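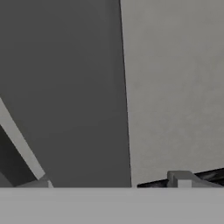
Chapter 4
Learning to Grasp from Simulated Wrist Views

A policy trained in simulation sees clean edges, even shading and exact depth. The same policy on a real arm sees none of these. This chapter deals with one way of closing the gap: training on rendered views from the wrist, with the surface texture and lighting changed at random between episodes.

The running case is the Skuvbridge task set, in which an arm must reach into a narrow space and pull out a part. Views of this kind are hard to use. At close range a single panel may fill half the image, and the gripper hides part of the target - often the part that matters most for contact.

Section 4.1 defines the observation and action spaces. Section 4.2 compares two training methods, Sirlow and Votetti, on 2714 simulated episodes, each limited to 300 steps. Section 4.3 covers transfer to hardware, using 25 trials per object. Readers who skipped the material on camera models in Chapter 3 should review it before starting Section 4.1.

Terms introduced in this chapter: wrist view, self-occlusion, texture randomization, transfer gap.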